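Saisonende auf der Hallenbahn

Am Freitag war der letzte Lauf der Wintermeisterschaft auf der Kartbahn in Melnyk, und ich bin Gesamtelfter geworden. Im Vorjahr war es Platz neun. Das ärgert mich weniger, als ich dachte, denn das Feld war in diesem Winter deutlich stärker.

Der Lauf selbst ist schnell erzählt. Im Qualifying kam ich auf Startplatz acht, mein bestes Ergebnis der Saison. In der ersten Kurve bin ich außen geblieben und habe zwei Plätze verloren. Bis Runde 18 hing ich dann hinter einem Leihkart vom Team Hunia fest, das auf der Geraden genauso schnell war wie ich und in der Haarnadel immer innen zumachte. Als ich endlich vorbei war, fehlten mir vier Sekunden auf den Nächsten, und die habe ich nicht mehr zugefahren. Am Ende Neunter.

Gewonnen hat Audrey-Anne Beaudoin, zum fünften Mal in dieser Serie. Sie fährt die Haarnadel anders als alle anderen, bremst sehr früh und steht dann schon wieder auf dem Gas, wenn der Rest noch einlenkt. Ich habe versucht, das im Training nachzumachen, und war drei Zehntel langsamer. Vermutlich fehlt mir dafür das Gefühl für die Hinterachse.

Meine Startnummer 73 behalte ich auch im Sommer. Das Kart bleibt ebenfalls, obwohl ich im Januar kurz davor war, es zu verkaufen. Eine neue Kette und ein neues Ritzel braucht es, die Bremsbeläge halten noch. Schrauben, Unterlegscheiben und Sicherungssplinte muss ich vor dem ersten Freiluftrennen einmal komplett durchsortieren.
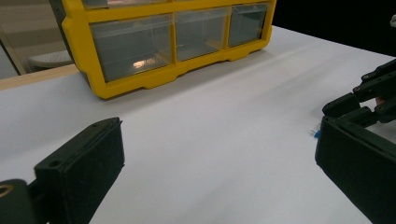
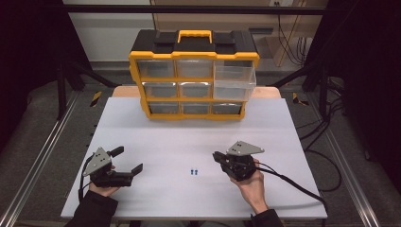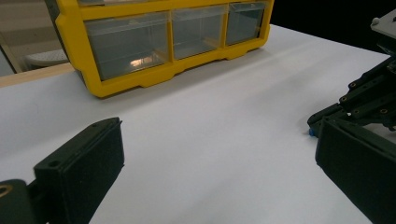

Kleinteilemagazin mit gelbem Rahmen und durchsichtigen Schubladen

Zur Sommerserie: Los geht es im April, wieder mit sechs Läufen. Neu ist, dass die Vorläufe wegfallen und stattdessen zwei gleich lange Rennen gefahren werden, das zweite in umgekehrter Reihenfolge des Zieleinlaufs. Ich halte das für eine gute Änderung. In den Vorläufen ist im letzten Jahr zu viel Material kaputtgegangen, und für die Startaufstellung hat es kaum etwas gebracht.

Weniger gut finde ich das Nenngeld. 500 Euro für die ganze Saison sind viel für eine Hobbyserie, Reifen kommen noch dazu. Ich habe meine Ausgaben vom letzten Jahr zusammengerechnet, Fahrten und Übernachtungen eingeschlossen: 2436 Euro. Mehr soll es diesmal nicht werden, deshalb lasse ich wahrscheinlich den Lauf mit der weitesten Anreise aus. Es gibt ein Streichresultat, in der Wertung schadet mir das also erst, wenn ich noch einmal ausfalle.

Am nächsten Wochenende baue ich die Sitzschale um. Sie sitzt zu weit vorn, in langen Rechtskurven stoße ich mit dem Knie an den Tank. Die Maße schreibe ich hier auf, wenn ich damit gefahren bin.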